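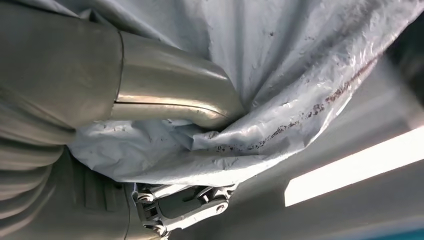

A shiny metal tube with a bend in it, next to some plastic sheeting.

Print this page | E-mail this page

Why does my nose run when I've got a cold?

By Edeltraud Ehlers

I had a stinker of a cold in July. July! Everybody else was eating ice lollies and I was on the sofa with a loo roll, going through it at a terrible rate. So I thought I'd write about colds while I still remember how horrid they are.

A cold is caused by a virus. Viruses are germs, and they are so tiny that you can't see them, not even with a magnifying glass. There are lots of different ones that can give you a cold (more than 200 kinds!) and that's why you can catch one, get better, and then go and catch another one before half term. Plenty of children get 8 in a year. Grown-ups usually get fewer, as our bodies have met more of the germs before.

How does it get in?

Mostly through your nose, your mouth or your eyes. Somebody with a cold sneezes, and little drops fly out, and you breathe some in. Or they wipe their nose and open a door, then you open the same door and rub your eye. I rub my eyes all the time, so I expect that's how I got mine.

What is all that snot for?

Snot is really useful stuff, even if it's disgusting! You have some in your nose every day, and it's sticky so that dust and germs get stuck in it. When a cold virus turns up, your nose makes a lot more of it to help wash the germs away. The inside of your nose swells up too, and then you feel all bunged up and your dinner tastes of nothing much.

Sometimes snot goes yellow or green. My nephew was very proud of his. The colour comes from white blood cells, the ones that fight germs, and it's quite normal with a cold.

Can I have some medicine to make it go away?

Sorry, there isn't one that cures a cold. Antibiotics don't work on viruses. Your body does the job by itself, and most colds are gone in a week or 10 days, though a cough can hang about for longer. Have plenty to drink, get lots of rest, and tell a grown-up if you feel really poorly, if your ear hurts or if it's hard to breathe.

And please catch your sneezes in a tissue, bin it, and wash your hands with soap. I sing Happy Birthday twice while I wash mine, quite loudly.

Print this page | E-mail this page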